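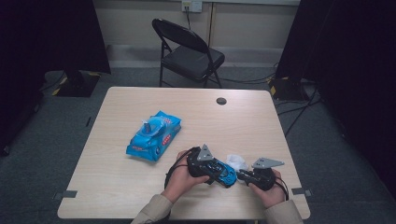 What is the Flillmont Code of Practice?

The Flillmont Code of Practice is a set of written rules for recording handling tasks with hand-held grippers, so that the recordings can later be used to train robots. It covers the preparation of the work table, the care of the grippers, the choice of objects, the conduct of operators, and the labeling and storage of the results. The code is voluntary. It has no legal force and does not replace national rules on workplace safety or on the protection of personal data.

Background

The code takes its name from Flillmont, where its first draft was prepared. Before it appeared, laboratories that exchanged recordings often found that the material could not be combined. Tables differed in height, gripper openings were measured in different ways, and the same action might be labeled "pick" at one site and "grasp and lift" at another. A review of 600 recordings from two sites, Narton and Belhaj, found that 143 lacked a usable calibration entry. The review recommended a common procedure, and the first edition of the code followed in February of the next year.

The present edition has 13 sections. Nine of them are mandatory for sites that claim conformity; the remainder are advisory.

Work area

The code requires a stable table with a surface that does not produce strong glare. The limits of the working area are to be marked on the table or recorded in the site log, and the same limits must be kept for a full series. Cables should be routed away from the places where operators stand and walk. Where a cable must cross the floor, the site is expected to secure it or to mark the crossing.

Lighting is to be held steady within a series. Sites that depend on daylight must note the time of day at the start and end of each session – a requirement that has led several of them to cover their windows.

Grippers and calibration

Each gripper is inspected before use. The operator checks that the fingers open and close fully, that the screws are tight, and that the contact faces are free of dirt and adhesive. Wear on the contact faces is permitted up to the limit set by the site, after which the fingers are replaced in pairs.

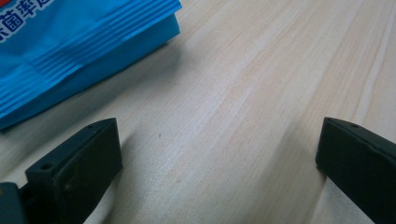 Calibration is repeated after any replacement of fingers, after a fall, and at the start of each working day. The entry must state the widest opening, the closed position, and the identity of the tool. A recording made without a valid entry may be kept, but it must be stored apart from conforming material and may not be counted toward a series.

Objects and packaging

Objects are divided into rigid, soft and mixed classes. Flexible packaging receives a section of its own, as film and foil change shape each time they are handled. A package that has torn or lost its seal during a series is to be withdrawn, and its replacement is entered in the log as a new object. Small parts, sharp edges and open food are subject to further limits.

Conduct of operators

Operators are to work at a natural pace and to leave failed attempts in the record. Deleting a failed grasp is treated as a breach of the code, while labeling it as a failure is correct practice. Rest breaks are mandatory, and an operator may stop a session at any time without giving a reason. Faces, personal documents and private screens are to be kept out of the recordings.

Adoption and criticism

Narton adopted the code in full and Belhaj adopted the mandatory sections only. Coltex, a supplier of gripper parts, refers to the inspection section in its maintenance sheets.

Critics have argued that the rules on lighting and table layout make the recordings too uniform, and that robots trained on them may perform poorly in ordinary homes and workshops. In response, the current edition allows a site to vary its layout between series, provided that each layout is documented. The question of how much variation to permit within a single series remains open and is listed for discussion at the next revision.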